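Web designer wanted for small studio (part-time, 25 hours a week)

Plitura is a small studio that makes and repairs websites for other small companies. Most of our customers come to us when their site is already some years old, and they have noticed that visitors arrive from the search engines and leave again after one page. We look for a web designer who can help us with this work from January.

The person we look for will work together with Emrys Pumphrey, who is responsible for the design, and with me. I do the programming and the servers. We are seven in total.

What you will do

You will redesign existing sites, mostly of 25 to 49 pages. You will prepare page layouts for phone and for desktop, and you will write the HTML and CSS yourself. We do not have a separate person who cuts the designs into code. You will also check page titles, headings and descriptions, so that a page says in the search results the same thing it says when it is opened. Sometimes you will speak with the customer on the telephone, and for this reason we ask for good spoken English. It does not need to be perfect. Mine is also not.

The first project would be the new site of Kondus. The old one has a menu with too many levels, and the colours are difficult to read for older visitors. After that comes the shop of Lundgren, where the product pages load very slowly.

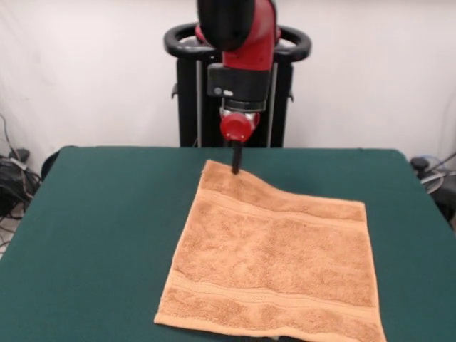
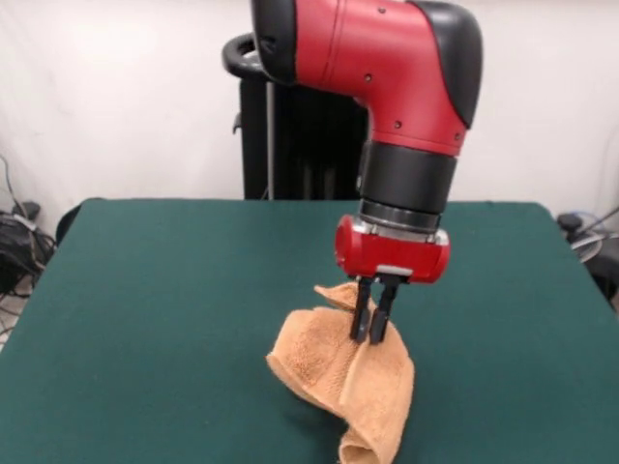 A tan towel on a green cloth

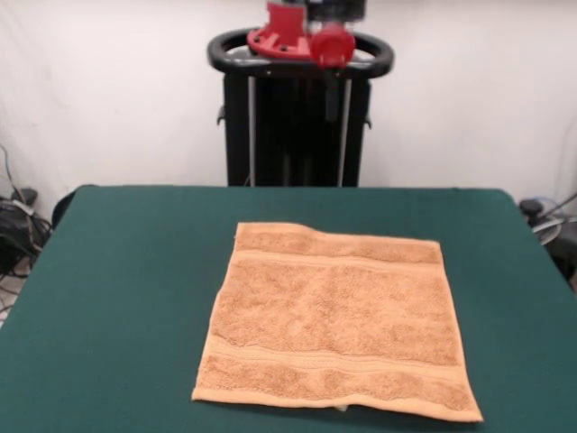

What we ask

You should have made at least a few sites which are online now and which we can visit. School projects are welcome if they are online too. You should know how to make a layout without a ready theme, and you should be able to explain why you have put a thing in its place. Knowledge of accessibility is a big advantage. We use Wemby, our own small content system, and you will learn it here in the first weeks, so nobody expects that you know it before.

A diploma is not necessary.

What we offer

The contract is for one year at first, and we would like to prolong it afterwards. You can choose your hours between 7 in the morning and 7 in the evening, but we ask everybody to be reachable from 10 to 12, when we discuss the open tasks. Work from home is possible after the first month. You receive a computer and a good screen from us. The salary depends on your experience and we will tell you the exact amount in the first conversation, before you spend time on anything else.

How to apply

Please send us a short letter, a CV of not more than two pages and the addresses of two or three sites you have made. Write for each site which part was yours. Please do not send finished designs for our customers; we do not ask for unpaid work. Put the reference 2051 in the subject of your message, otherwise it may go to the wrong folder.

We answer every application, also when the answer is no. If your letter interests us, we will invite you to a conversation of one hour with Emrys and me. There you will look at one old page together with us and tell us what you would change first.

Questions about the position can be sent to me before you apply, with the same reference.

Berwyn Eynon
Plitura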